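Zusari design sync, Monday
Minutes: Annick Beaulieu

1. Pellurard boss fight
Phase two health drops from 800 to 700. The tail sweep keeps its current damage, but the wind-up is extended by 4 frames. Testers were still dodging on the sound cue, which plays early on the console build. Audio to move the cue to the first frame of the wind-up.
Action: Negri combat team.

2. Stagger meter
The meter does not reset if the player leaves the arena during the roar. Reproduced on three save files. Fix goes in before the March build. No change to parry values until then.

3. Vimus shrine checkpoint
Agreed to move the checkpoint to the near side of the bridge. The run back is too long after a failed attempt. The two archers on the stairs stay.

4. Snacks for the playtest
Chips and fruit as before. Orders to Annick by noon.

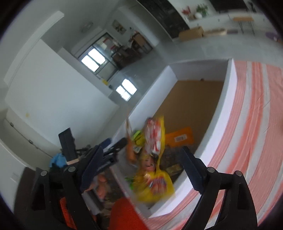

5. Item descriptions
Text for the ward charm still says it blocks all curse buildup. It halves it. Writing to correct the string and resend for translation.

Carried over: camera lock in narrow corridors.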